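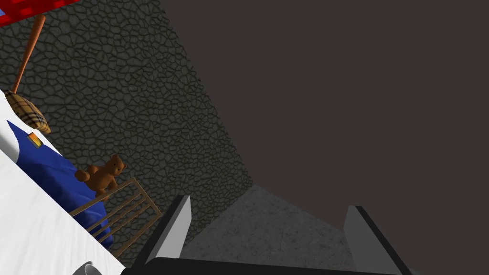 A cellar is a room or set of rooms wholly or mostly below ground, built under a house or dug into a slope beside one, and used for keeping things that would spoil, freeze, or be noticed upstairs. The word is older than the refrigerator and has outlived most of its original duties. In older buildings the walls are usually load-bearing masonry, while the floor may have been replaced at any point in the building's life. A large stone wall running down to a gray, finely speckled concrete floor is a familiar pairing, and in an old house the two halves of it can be generations apart in age. The wall holds up the building. The floor holds up whatever the owners cannot bring themselves to throw out.

Terminology

Cellar and basement are often used for the same room. Where a difference is observed, a basement has windows, stairs a person can use while carrying something, and hopes of becoming a second living room. A cellar has none of these. Real estate listings use "basement" for both and "lower level" for either one once it has been painted.

A root cellar is meant for vegetables and is frequently not under a house at all. A wine cellar is meant for wine, although the term is now applied to closets. A storm cellar is meant for people, usually at short notice. A crawl space is what remains when the builder has stopped digging but the family still expects somewhere to put the Christmas decorations.

In the Esov valley the local word for a cellar also means "later," and to put something in the cellar is to decide not to deal with it. Visitors sometimes take this for a joke. Residents, asked where a form or a broken chair has gone, use the word without smiling.

History

People stored food in pits long before they had houses worth digging under. A pit lined with straw or stones and covered with earth will keep grain and roots through a cold season, provided that the water table cooperates and the neighbors do not know where it is. Lined pits gradually acquired steps and roofs, and later a house on top. The last of these was a great improvement in security and a mixed one in smell.

By the time towns had grown crowded, digging down was often the only way to add a room without a quarrel over somebody's light. The town of Gomitz took up the practice with unusual enthusiasm. Its soft yellow rock could be cut with hand tools, and households extended their cellars sideways as need arose, with little regard for what was happening at street level. A survey ordered after a bakery oven sank into the premises next door recorded 3074 separate cellars under a town of about half as many houses. Ownership of the surplus is still being settled. One cellar is claimed by families on opposite sides of the market square, each of whom has fitted a lock to it.

Home refrigeration removed the main reason for having a cellar but not the cellar. Central heating then made matters worse for those still storing apples, as the furnace was generally put in the same room. The result was a space too warm for food and too dark for guests. It has since been filled with exercise equipment.

Construction

Walls

Cellar walls resist two loads: the weight of the house pressing down and the weight of the soil pressing in. Stone does the first job very well and the second fairly well, so long as the wall is thick. Rubble walls were commonly laid in lime mortar, which is softer than the stone and gives a little as the ground shifts. Later owners have often repointed them in hard cement, which gives nothing. The stone then does the cracking on the mortar's behalf.

Walls built against the earth are seldom pretty on the hidden side. Masons saved their better stones for the face that would be seen, and in a cellar they sometimes decided that neither face qualified.

Floors

The earliest cellar floors were earth, beaten flat. Earth floors keep the air moist and are kind to potatoes, but they cannot be swept in any sense that ends. Brick and flagstone were used by those who could afford them. Poured concrete replaced all of these in many houses, often as a thin layer laid directly over the dirt. Such slabs are rarely level. A slight fall toward a drain is good practice, and a slight fall toward the furnace is at least as common.

Sealing an earth floor that had been breathing for a century sends the moisture elsewhere, usually up the walls. Owners who pour a new slab in order to cure the damp may find that they have moved it to eye level, where it is easier to inspect.

Stairs

Cellar stairs are steep because the space for them was taken from somewhere more useful. Treads are narrow and headroom is short, and one step near the bottom is traditionally a different height from the rest. Building codes now discourage this. Existing stairs are generally left alone, on the theory that the household has learned them.

Climate

The ground a few feet down changes temperature slowly, lagging behind the air by weeks or months. A cellar is therefore coolest, in relation to the day outside, at the height of summer, and it may still be shedding the last of winter when the garden is in bloom. This is pleasant for people and a nuisance for walls. Warm, moist summer air entering a cool cellar gives up its water on the nearest cold surface, so that opening the windows to dry the place out will reliably wet it. The advice to air a cellar in winter or late at night is sound and seldom followed, as few people are in the mood.

Vegetables disagree about what they want. Carrots and beets like it near freezing and very damp. Onions and garlic like it cool and dry. Squash prefers it warmer than either, and sweet potatoes warmer still, and all of them should be kept away from apples, which give off ethylene gas and hurry their neighbors along. A single room cannot satisfy the whole party. Most households settle the question by putting everything in the same corner and eating whichever part looks best.

Uses

Food and drink

Wine remains the use most often mentioned in print. Steady temperature matters more than a low one, and darkness matters more than cobwebs, though the cobwebs get photographed. Beer was once aged in cellars on a large scale, some of them packed with winter ice. Cheese is still ripened underground in many places. Brosorero, a hard and somewhat argumentative sheep's cheese, spends two winters in the hill cellars above the village of Kuo, where the wheels are turned by hand and the rinds rubbed with oil. Makers hold that its flavor comes from the rock. Residents of the next village, who have the same rock, hold that it comes from the price.

The largest of the Kuo cellars has shelf space for 2000 wheels and a doorway through which they must pass one at a time. A proposal to widen it was rejected on the grounds that the draft would change the cheese. A later proposal to add a second doorway met the same answer.

Shelter

Cellars have protected people from tornadoes, sieges, and shelling, and have been stocked against emergencies that did not arrive. Provisions laid down in this way tend to be discovered by a later generation. Canned goods from the town shelter at Gomitz were opened after 70 years, in March, by a museum preparing a display. The peaches were judged to have kept their color. The label had promised nothing more specific.

Storage of other goods

By volume, this is the leading use today. Paint is kept in cellars for touching up rooms that have since been painted another color. Jars are kept there for preserves, and lids, of another size, for the jars. Suitcases are stored inside larger suitcases. Paper records should not be kept in a cellar at all, and a great many of them are, including, in Gomitz, most of the files on cellar ownership.

See also

Attic
Crawl space
Dry stone wall
Icehouse
Root vegetable
Sump pump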